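Diary > Workshop > Door robot

June
by Felicja Czerwiński

Search this diary Go

I came to the workshop in Omham after lunch and stayed much longer than I planned. The real robot is still on the bench with its left shoulder open. The new bearing must come from Clorkton, and the shop there wrote to me that it can take up to 18 days. So for now I work only in the simulator, and the doors there cost me nothing if I break them.

Guangming Shi made the first house for me in spring. It was one room and one door, and after a week my controller knew this door too well. I asked him for something more difficult. He sent me the new house this morning, with a passage, bedrooms, pictures on the walls and a ceiling made from triangles. I asked him why the triangles. He answered that he likes them.

I spent the first hour on the handle. In his file the handle turned 175 degrees before it stopped, and I have never met such a handle in my life. I changed the limit to 40 and then the arm did not try anymore to wind itself up like a clock spring. After this I worked on the right arm only – the left one has no job yet, I just keep it up and away from the wall.

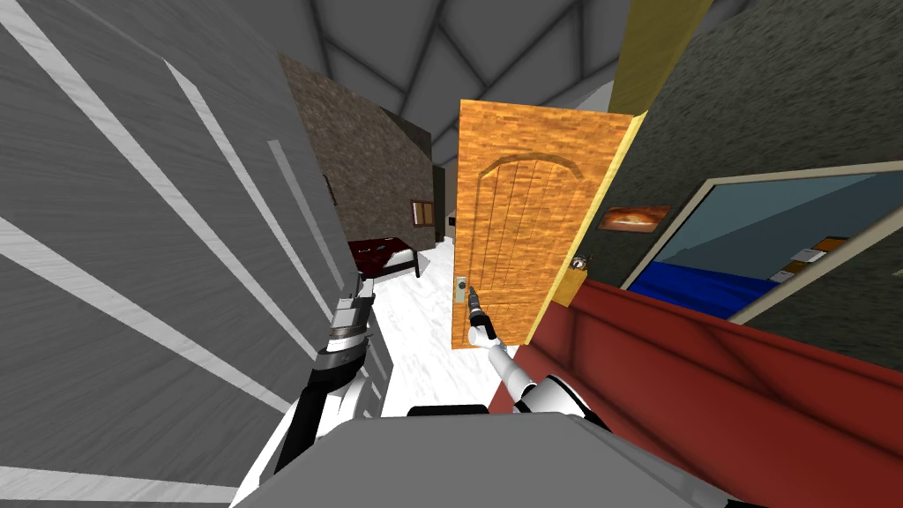
Last changed: June, 9:40 in the evening

The right gripper is at the handle and the door stands open at an angle, with the bedroom farther down the passage. The head camera is tilted very strongly. I looked for a mistake in the neck joint and found none, so I suspect the base frame in my own file. I must compare it with the old version tomorrow, when my eyes are fresh.

What I still don't like is the torso. It is wide, and the passage is narrow. In three runs I touched the wall with the left elbow, always when the base was turning. Guangming says I should drive backward a little before the turn. I think he is right, but I want to see first what happens with a slower turn, so I wrote both ideas on the board.

I named this version of the controller Bolline, like the small knife. The old one was Shen and I keep it in a separate folder.

Left to do: order more cable sleeves, return the long hex key to the drawer, ask Guangming if the door can be made heavier. The door at my own home is much heavier than his.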